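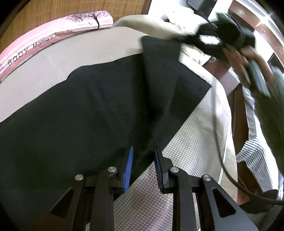

Folding on the bed is a habit I picked up in February, when the dryer died and I was hauling everything home from the laundromat on Ritau Street in two bags. Before that I used the kitchen table, which meant the clean clothes got moved every time somebody wanted a sandwich. The bed is better. It's the right height for my back, it's big enough to spread a thing out flat, and I can't go to sleep until the job is done (well, I can, but then I wake up with a sock under my neck). Dark fabric is the stuff I've had to learn to be fussy about, because that soft, slightly fuzzy charcoal kind grabs every bit of fluff going. On a beige bed cover it's at least easy to see where the edges are, so I start from whichever side is lying straight and work away from it, smoothing down the creases as I go. Pillows stay up at the head of the bed out of the way, including the pink one with the tree on it that says "Baby" in big thin letters. I love that pillow and I will not be taking questions!

A few of you wrote in after the last newsletter asking how I get through a whole week's wash without it taking over the evening. I don't have a system, really. I do the big things first – sheets, blankets, bath towels – and get them off to the closet while I still have some energy. Then the dark clothes, then whatever is left, and socks dead last with the radio on. Folding small things first always felt like progress, but I'd end up with neat little piles sliding off the bed the minute I shook out a sheet.

For towels I fold in thirds the long way and then in half, and in half again. My shelf is shallow and that's what fits. If yours is deeper, you can skip the last fold and they'll stay fluffier. Sweatshirts get the sleeves tucked behind and one fold up from the bottom. Fitted sheets I roll up in a ball and stuff inside their own pillowcase, and I've made my peace with it.

One thing I have changed is how I wash the dark stuff. It goes in inside out, cold water, and never in the same load as new towels. I tried that once with a set from Mendano and spent most of a movie picking off white lint with packing tape. The Fatadar lint brush that a reader recommended is pretty good too, though the handle is a bit short for my hands.

Speaking of linens, the swap at Bunnag Hall is on 2nd July. Bring clean sheets, blankets and towels you don't use anymore and take home what you like. It costs $5 at the door, and last year we had 130 people through, so come early if you're hoping for a queen-size anything. Please pin a note on your sheets with the size. I'll be at the towel table, folding.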